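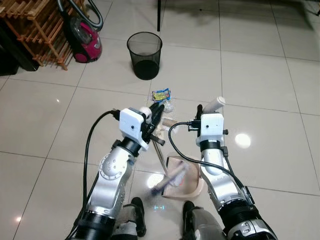 床の掃き掃除を教える仕事　レアンドロ・オカンポさんに聞く

清掃の研修を請け負うクルクロウ（Curklow）で、レアンドロ・オカンポさんは床の担当をしている。受け持つのは、ほうきとちりとりを使う掃き掃除の基本だ。研修は午前9時に始まり、昼までの時間はほぼ全部、掃くことに使われる。

「機械の使い方は午後にやります。午前中はほうきとちりとりだけです。退屈だと言う人もいますが、午後の講師からは、午前を飛ばさないでくれと言われています」

オカンポさんが清掃の仕事に就いたのは、駅ビルの夜間清掃が最初だった。その後、ホテル、病院の外来棟と移り、クルクロウで教える側に回った。これまでに教えた人数は2000人になる。

つやのある白いタイルの床について聞くと、すぐに答えが返ってきた。

「白くて光る床は、掃く人にとっては正直な床です。砂粒ひとつでも見えます。その代わり、照明が映り込むと細かいほこりが光にまぎれます。だから立つ位置を変えて、斜めから見ます。しゃがんで見るのがいちばん早いです」

タイルの床で初心者がつまずくのは目地だという。ほうきを目地と平行に動かすと、細かいごみが溝に沿って走り、そのまま残る。オカンポさんは目地に対して斜めに掃くよう教えている。一度の動きは短く、肩幅を超えない。

「大きく掃くと、仕事をしている気分にはなります。でも、ごみは穂先より先に飛びます。軽い紙くずは特にそうです。穂先を床から離さないで止める。止めてから次を掃く。これを最初の一時間ずっとやってもらいます」

ほうきの持ち方にも決まりがある。長い柄なら、上の手は軽く添えるだけにして、下の手で向きを決める。柄は体の前で斜めに傾ける。まっすぐ立てると穂先の片側しか床に当たらず、寝かせすぎると毛が折れる。金属の細い柄は軽くて長く使えるが、握りしめる人が多く、手首を痛めやすい。

「力を入れる場所がないんです、掃き掃除には。力を入れたくなったら、それは床に何かがこびりついているときです。そのときはほうきを置いて、へらを取りに行ってください」

ちりとりの話になると、説明はさらに細かくなった。研修所にはウィクストロム（Wikström）のちりとりと、ドレアカンス（Drerkance）のちりとりが並んでいる。前者は口が広く、後者は縁が薄い。オカンポさんが人に勧めるのは後者だ。

「ちりとりは縁で選びます。床に置いて、横から見て、すき間があったらもうだめです。新品でも反っているものがあります。プラスチックは暖房のそばに置いておくと曲がりますから、保管場所も見ます」

掃き込むときは、ちりとりの手前を少し浮かせ、口の縁を床に押しつける。ほうきで二、三回掃き入れたら、ちりとりを指一本分だけ後ろへ引いて、もう一度掃く。縁のところに細い線になって残ったごみが、これで入る。一度で終わらせようとしてほうきを強く当てると、入ったごみがまた跳ねて出る。

「引いて、掃く。引いて、掃く。三回やれば線は消えます。消えなかったら、ほうきの毛先が汚れているんです」

ごみ箱の置き場所についても尋ねた。オカンポさんは、掃く前にごみ箱を一度どかすことを勧めている。元の場所を先に掃き、戻してから周りを集める。ごみ箱の周囲は投げ損ねた紙や消しゴムのかすがたまりやすく、家庭でもオフィスでも、部屋の中でいちばんごみの多い場所になりがちだ。

「メッシュのごみ箱は見た目が軽くていいですね。ただ、袋をかけないで使うと、細かいものが網の目に残ります。袋をかけるか、底に紙を敷くか、どちらかにしてください。月に一度は水で流して、逆さにして乾かします」

家で使う道具にいくらかけるべきか、という質問はよく受けるそうだ。オカンポさんの自宅のほうきは、柄と穂先を別々に買ったものだという。穂先だけなら300円で替えられる店が近所にあり、毛が開いたら迷わず替える。柄は七年使っている。

「高い道具を一本買って、毛が開いたまま十年使う人がいます。もったいないと思うんでしょうけど、開いた毛では砂が取れません。穂先は消耗品です。歯ブラシと同じです」

掃除の前に床をぬらさないこと、というのも繰り返し出てきた話だった。水滴が残った床で掃くと、ほこりが固まって筋になり、あとで拭く手間が増える。洗面所や台所では先に乾いた布で水気を取り、それから掃く。窓は閉めておき、掃き終わってから開ける。

昨年、チェストソープ（Cestthorpe）という集合住宅の共用廊下を引き受けたときには、住人向けの短い講習も頼まれた。全722戸に案内を配り、参加したのは子どもからお年寄りまで幅広かった。

「小学生がいちばん上手でした。言われたとおりに短く掃くからです。大人は自分のやり方がありますから、直すのに時間がかかります。左手で持つ人もいれば、腰をかがめて短いほうきを使いたい人もいます。穂先が床についていれば、私はそれ以上は言いません」

片づけの仕方についても聞いた。使い終わったほうきは、屋外で毛先を軽くたたき、穂先を浮かせてつるす。床に立てておくと毛に癖がつき、一か月もすれば片側に曲がる。ちりとりは縁を乾いた布で拭き、これもつるしておく。研修所の壁には、そのためのフックが床から同じ高さに並んでいる。

次の研修は1月に始まる。フックの高さを少し下げる予定だという。背の低い受講者から、届きにくいと言われたそうだ。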